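Tenovach 4 adds grasp ranking for cluttered scenes

Release 4 of the Tenovach planner is now on the Zamutholm package server. The main change is in how candidate grasps are ordered when cylinders lie across one another at mixed angles.
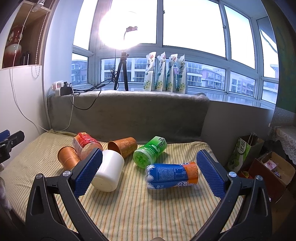

By the Zamutholm tools desk | 2026-04-05 | Software

Earlier releases scored each grasp on its own and took the highest. With bottles and cups lying on their sides on soft bedding, that often picked an item whose neighbour blocked one finger. The new ranker checks both finger paths against the segmented cloud first, then scores what is left. The candidate limit is 400 per cycle, set in the planner config.

Perception still runs through Seol. Two known problems remain. Metallic cups return patchy depth under a bright lamp, and striped fabric can produce false edges close to a label. Setting the edge filter to 6 reduces the second fault at some cost in speed. The first is open, and logs are welcome.

Vultard users need to rebuild their bindings, as the grasp message has gained a field for finger clearance. Recordings made before October will replay with that field empty. Support for release 3 ends when the next version ships.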